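Park ranger seasonal to permanent, is the academy worth paying for yourself?

onia_trails
I worked two seasons at the state park outside Winville and want to go permanent. The district says they might sponsor me for the academy in April, but no promise. Paying my own way is $3331 plus housing. Has anyone done it that way?

Zollora7
Paid my own way. Got hired 5 months after finishing. I would do it again.

tasdemir_k
I wouldn't. Our district only hires people it sponsored. Ask yours before you send a deposit.

Zollora7
That depends on the district. Mine took 19 applicants that year and the ones already certified went to the top of the list.

tasdemir_k
Fine, but she said Winville. They are a small office. I would wait for the sponsorship.

onia_trails
Thanks both. What about meals? The housing sheet says there is a shared fridge and no cafeteria on weekends.

Zollora7
Bring your own food. I kept lettuce and cheese in a glass dish and made sandwiches most days. 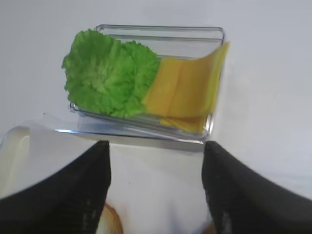 Re: fitness test

V. Šimek
Whichever way you go, start running now. The test is in week one and people do get sent home. Sponsored or not, you don't get a second try until the next class.

tasdemir_k
Agree with that part.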